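Zodska Field Guide for Documentation Teams
Section 4: Opening and Locking a Testimony File

Use this section when you record a statement from a survivor or witness for later use by a court, a truth commission or a legal aid office. You need a Zodska account with the Interviewer role and a tablet that has already been paired (see Section 3).

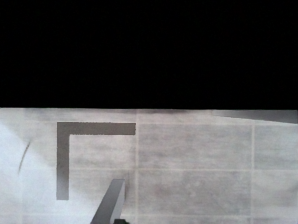
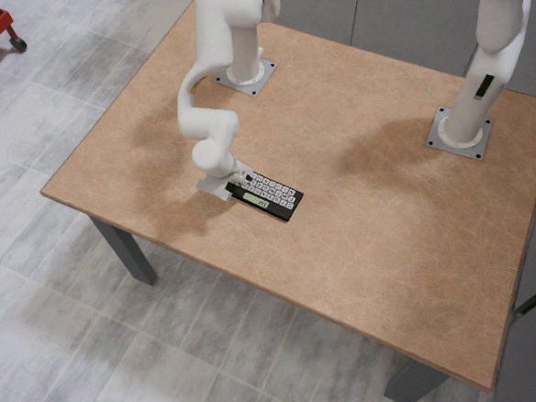
Figures 4-1 and 4-2. Computer-rendered views. Figure 4-2 shows the tabletop and a black handheld device with rows of keys.

4.1 Before the interview

1. Sign in and select New File. The file receives a number in your office's series, for example Plimier 236.
2. Choose the language of the interview. If an interpreter is present, enter the interpreter's code in the second field. Do not enter a name.
3. Open the Consent tab and read all 23 lines aloud. Mark each line Yes, No or Ask Later.
4. Ask the person how the statement may be shared. The choices are Court Only, Court and Partners, and No Sharing.

Caution: If line 1 is marked No, stop. Select Close Without Saving and offer the referral card for medical and counseling services.

Note: A person may withdraw consent at any time, including after the file is locked. See Section 7.

4.2 Recording the statement

1. Select Start. A red bar shows at the top of the screen while audio is being recorded.
2. Let the person speak without interruption for the first part. Questions come afterward, under Follow-Up.
3. Enter places as the person says them. Spelling can be checked later by the office in Bresendale.
4. To take a break, select Pause. After 31 minutes on Pause the tablet signs you out and keeps the recording.

Text notes are limited to 2000 characters per page. Add a page when the counter turns orange.

Caution: Do not photograph injuries with this tool. Only a clinician using the Gaillard medical form may do so.

4.3 Locking the file

1. Select Review and play back the last minute of audio.
2. Correct the notes if needed. The audio cannot be edited.
3. Select Lock and enter your PIN. A second team member enters theirs.
4. Copy the lock code onto the paper register by hand.

A locked file can be read but not changed. To add something the person remembers later, open a Supplement and link it to the original number.

If the lock fails, leave the tablet switched on and call the records desk. Ask for Annick Carré or Kianoush Kordestani.

Section revised Wednesday, September 17, 2025. Replaces the January version.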